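産業と労働 講義ノート 第8回
テーマ:作業現場の自動化と、そこで働く人

前回の続き。配布資料は各自で。出席票は後ろに回すこと。

1.なぜ配線部品が最後まで人の手に残ったか
・箱や板は形が決まっている。つかむ位置も決めやすい
・ワイヤーハーネスは毎回形が違う。垂れる、ねじれる、からむ
・コネクタは小さく、向きもばらばら
→ 「単純作業」と呼ばれてきた仕事が、機械にとっては単純でない。ここ大事。試験に出すかも

参考:Nestivetti社の仕分け工程(Laken工場)。黄色い容器に線材と基板、二本腕のロボットが左右から作業する方式。手先から見ると対象はこんな感じ。青と白の線がより合わさって、先は黒と白のコネクタに分かれている。
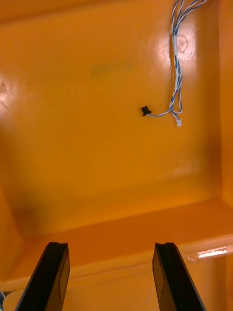
Yoonからの感想では、線をほどくのは手が覚えているので、機械に教えろと言われても言葉にできない、とのこと。教える側に回ったら急に自分が下手になった気がした、とも書いてあった。
→ 暗黙知の問題。第3回のノートを見直しておくこと

2.仕事はなくなるのか、変わるのか
・Laken工場の場合、仕分け担当の人数は導入後も同じ。中身が変わった
・導入前:一人が一交代で600個を仕分け
・導入後:ライン全体で1000個。人は補充、例外処理、見守り
・手を動かす時間は減る。注意を張る時間は増える
・疲れ方が違う、という声が多い。肩より目、目より気持ち

見守りの仕事は評価しにくい。何も起きなければ「何もしていない」ように見える。賃金表の上でどう扱うか、労使でまだ決着していない。 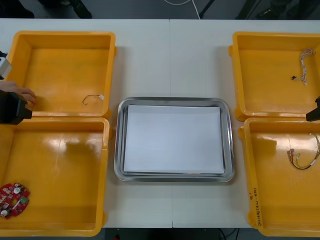
それから配置の問題。人と機械が同じ台を使う場合、どちらの都合で高さや間隔を決めるか。Laken工場では最初、機械の届く範囲だけで決めてしまい、補充する人が腕を伸ばしっぱなしになった。11月に台の位置を見直し。見直しの会議に現場の人が入ったのはこの時が初めて。遅い。

3.技能の行き先
・熟練者の技能 → 機械の動作データへ
・データは誰のものか。会社か、教えた本人か
・Cestonの事例(別会社、組立):動作を教えた人に手当を90時間分まで支給。超えた分は通常業務あつかい。これで十分かどうか意見が分かれる
・新人はどこで覚えるのか。易しい作業から機械に移ると、練習の場がなくる
・逆に、難しい例外だけが人に回ってくる

線の束を持ち上げる動作ひとつでも、どこをつかむか、どの高さまで上げるか、垂れた先をどう逃がすか、判断がいくつも入っている。熟練者に聞くと「普通に持つだけ」と答える。聞き取り調査の難しさはここ。

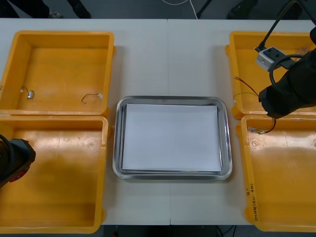

図3 右腕のグリッパーでつかんだ線材の束(左右は容器、中央は紙を置いた金属トレー)

4.次回までの課題
・自分のアルバイト先、または身近な職場で、一つの作業を選んで手順を書き出す
・「説明できた手順」と「説明できなかった手順」を分ける
・後者について、機械に任せたら誰の仕事がどう変わるか。A4一枚
・数字を使う場合は出どころを書くこと
・提出は授業の最初に紙で。メール不可

補足:「省人化」と「省力化」は別の言葉。レポートで混ぜて使っている人が多かったのでで注意。省力化は作業の負担を減らすこと、省人化は人数を減らすこと。Laken工場は今のところ前者。次回は派遣と請負の話に入るので、教科書の該当する章を先に読んでおくこと。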